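Speaker Notes: Teaching a Household Task by Hand
Delleck Technical Session, October 10, 2021
Presenter: Edgardo Dumlao, Atbridge
Slides and notes prepared with Noel Cabanatuan

Slide 1. Opening

Thank the organizers and the session chair. State the subject in one sentence: the talk concerns how a person shows a robot a kitchen task, and what the person needs to know before beginning. Results from trained policies will be presented separately by the Nelledel group and should not be anticipated.

Advise the audience that questions are welcome during slides 2 through 4. Hold longer questions for the end.

Slide 2. Two ways of showing a task

Remote control. The operator moves a leader device and the robot arm follows. Every motion recorded is one the robot has performed. The operator works at a distance from the dishes and feels little of the contact.

By hand. The operator carries the gripper directly to the work, with the camera attached to it. The arm is not needed at the site. The operator feels the weight of a plate and responds to it. The motion must afterwards be checked against what the arm can reach.

Pause. Mention that the program began with remote control and moved dish handling to the hand-held tool in September. Remote control was kept for opening cabinet doors, where joint limits matter more than touch.

Slide 3. The work at hand

The task is sorting used dishes on a kitchen counter. It was selected for the thin rim, the glazed surface and the many positions in which a plate may be found. The gripper must approach the rim at an angle that leaves room for the fingers on both faces, and the plate may already be tilted when the operator reaches it.

Direct attention to the finger tips and to the rim of the plate on the right. Allow the audience a moment before speaking.

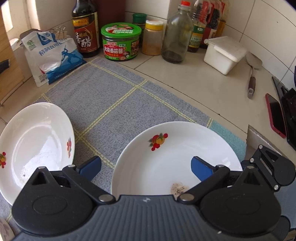
Zdeňka Trnka objected at the rehearsal that an operator who can feel the plate will correct a poor grasp without noticing, and that the camera will record the correction but none of the reason for it. She would prefer that such demonstrations be repeated, or at least marked, before anyone trains on them.

Acknowledge the objection in full. The present practice is to mark them. The operator states "corrected" aloud at the end of the demonstration, and the reviewer enters the mark. Corrected demonstrations are retained because a robot also needs to see recovery. They are kept in a separate group so that their share can be adjusted.

If asked whether operators remember to say the word: compliance was poor in the first sessions and improved when the reviewer sat in the same room.

Slide 4. Instructions given to operators

Read these aloud at a moderate pace.

Begin with the gripper raised and the fingers open.
Approach the rim in one continuous motion.
Close fully before lifting. Do not lift while closing.
Keep the free hand away from the dish being moved.
Set the dish down before opening the fingers.
If a dish slips, finish the motion safely and mark the demonstration.

Comment on the second instruction. New operators tend to stop above the plate, consider the angle, and then proceed. A policy trained on these pauses learns to hesitate at the same height. Rosalinda Lumanlan asks each new operator to rehearse the approach 13 times without recording, and her groups show noticeably fewer pauses.

Slide 5. Arrangement of the counter

Explain that the dishes are not placed on marks. Operators are told to vary position, tilt and spacing between demonstrations, and to leave ordinary kitchen items where the household keeps them. Bottles and jars at the back of a counter limit how far a wrist can travel, and a robot working in the same kitchen will meet the same limit.

Note the different shapes of dish. A deep plate and an oval plate present the rim at different heights, and a tilted bowl asks for a different approach altogether.
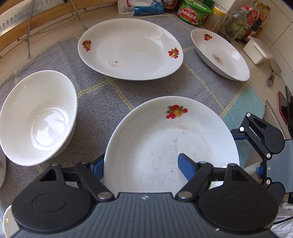

Slide 5. Open jaws at the rim of a deep plate, with an oval plate, a smaller dish and a tilted bowl on the same mat.

Slide 6. Review of demonstrations

Two reviewers examine each demonstration independently. They look for four faults: a pause in the approach, an early lift, a hidden finger tip, and a release above the surface. Where the reviewers disagree, Arnel Malabanan makes the final decision and records it in the Dumlao log. (The log carries the presenter's name for historical reasons. Do not dwell on this.)

State plainly that the review is slow. It takes longer than the demonstration itself, and the program has not found an automatic check that detects an early lift reliably.

Slide 7. Open matters

Transfer from the hand-held tool to the arm remains incomplete for low approaches, where the forearm of the robot would meet the counter. Operators now receive a printed height guide. A second version is in preparation.

Grip force is not recorded at present. Invite comments from anyone with experience of force sensing on soft finger pads.

Return to slide 2 if the discussion turns to remote control. Contact details are on the last slide.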